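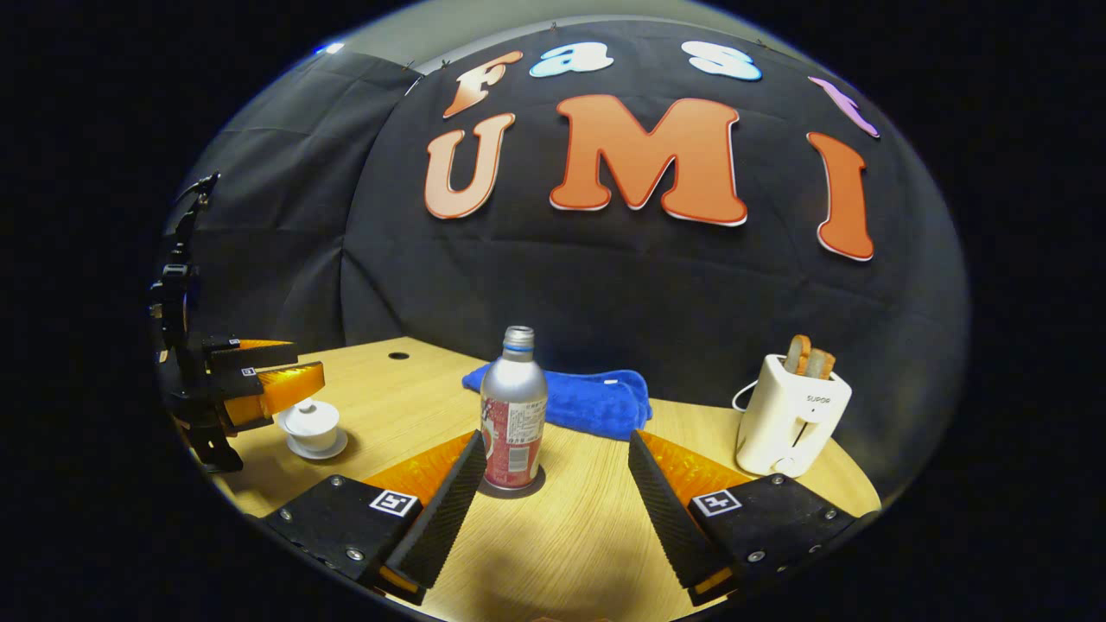

A tabletop seen from a hand-held gripper, with an aluminum bottle between the fingers. Square markers on each finger give the software something to track.

Noklow releases Drenik 2, a tool that throws out robot training data

Company says most "learned" skills are sold before anyone has checked what they were learned from

SULLIDSTEAD, Aug 8, 2022 – Noklow today released Drenik 2, a software package that inspects demonstrations recorded with hand-held grippers and rejects the ones a robot should not be trained on. The company makes no claim that Drenik 2 will make any robot smarter. It does claim that customers will end up with less data than they started with, and that they should be suspicious of any supplier who tells them this is a problem.

Hand-held recording has become a popular way to teach manipulation. A person carries a gripper with a camera on it, picks things up in a kitchen or a workshop, and the recording is turned into motions for a robot arm to copy. It is cheap and fast. Noklow uses the method every working day and has no quarrel with it. Its quarrel is with the step that comes next, where recordings go into training with little more than a glance at the file size.

"We keep seeing slides that say how many hours were collected," said Ada Bianchini, who leads the perception team at Noklow. "I don't know what to do with hours. Tell me how many of them have a camera track you'd bet a wrist joint on. We didn't like our own answer to that, and that's why the tool exists."

What the software does

Drenik 2 reads the wrist camera video and any motion sensor log stored with it. It then runs four checks.

The first rebuilds the path of the camera through the room and marks stretches where the estimate jumps, drifts or loses scale. Plain walls and hanging cloth are frequent trouble, and so is a hand moving too quickly for the exposure.

The second reads the markers on the gripper fingers to work out how far open they are. When a marker is hidden, blurred or washed out by glare, earlier versions filled in the missing width from the frames on either side. Drenik 2 still can, but the setting is off unless the user turns it on, and every filled-in value is labeled in the output. Bare metal objects get closer treatment here, because highlights and reflections can pull the reading in the wrong direction.

The third asks if a given arm could follow the recorded path at all. People lean, twist and reach around things. A bolted-down arm has joint limits and a base that stays where it is. Users load a description of their arm and its mounting position, and Drenik 2 reports where the motion leaves the reachable area, comes too near a joint limit or demands more speed than the motors allow.

The fourth compares clocks. If video, motion log and finger width do not line up in time, the recording is held until a person looks at it. Drenik 2 will not shift the streams on its own to make them fit. A version that did so was tried inside the company last December and dropped, after it quietly "repaired" recordings that had nothing wrong with them.

A number, and what it is worth

Noklow ran the release build on one of its own sets of tabletop recordings, made with household objects. Of 2,000 demonstrations, Drenik 2 rejected 459. Reviewers then went through the rejected set by hand and disagreed with the software on 50 of them, mostly short clips in which tracking was lost and recovered before the fingers reached the object.

The company asks that these figures not be quoted as an accuracy score. The recordings came from a single building and a small group of trained operators, and the reviewers work for Noklow. Nobody reviewed the accepted recordings with the same care, so the number of bad ones that slipped through is unknown. A customer with different rooms, lighting and habits should expect a different result and should measure it.

Noklow is also not publishing a task success rate. The team trained policies on the filtered and unfiltered sets and saw differences it found encouraging, but each comparison was repeated only 10 times on one arm. "That's enough to keep us interested and nowhere near enough for a headline," Bianchini said. "If a competitor shows you a bar chart, ask how many trials are under each bar and who reset the table in between."

Known limits

Drenik 2 judges geometry and timing. It has no opinion on whether the person holding the gripper did something sensible. A clean recording of a clumsy grasp will pass. So will a clean recording of the wrong task, if that is how it was labeled.

It does not measure force. A recording of fingers closing on a bottle looks much the same to the software whether the grip was gentle or hard, and users who care about crushing things need a sensor for that.

The reach check covers the arm and the gripper only. It does not know about cables, shelves, neighboring machines or the person standing next to them, and it must not be used as a safety check of any kind.

Two-handed recordings are accepted, with each gripper checked separately. The distance between the two is reported but not yet tested against a limit. Noklow had planned that feature for this release and it is not ready.

An early user's view

Worku, which builds packing stations for small food producers, has run preview builds on its own recordings since the spring. The firm's engineers told Noklow that the clock check paid for the trouble of installing the software, that the reach check was useful once the arm description had been corrected, and that the first preview's reports were unreadable. The reports have been rewritten. Worku has asked for the reject threshold to be adjustable per task, and this is included in the release.

Worku received the preview builds free of charge.

Availability

Drenik 2 is available now for Linux workstations. A graphics card is recommended for the tracking step and is not needed for the others. Recordings stay on the customer's machine, and the software runs without a network connection. Existing Drenik customers receive the new version under their current license, though projects saved in the old format must be converted first. The converter keeps the original files.

Prospective customers can request a trial copy. Noklow suggests running it on data that has already been used for training, where the results are likely to be most uncomfortable.

About Noklow

Noklow writes perception and data-checking software for robot manipulation. It is based in Sullidstead and does not sell robots, grippers or training data.

Press contact: Noklow press office, Sullidstead. Technical questions about the checks will be passed to the perception team.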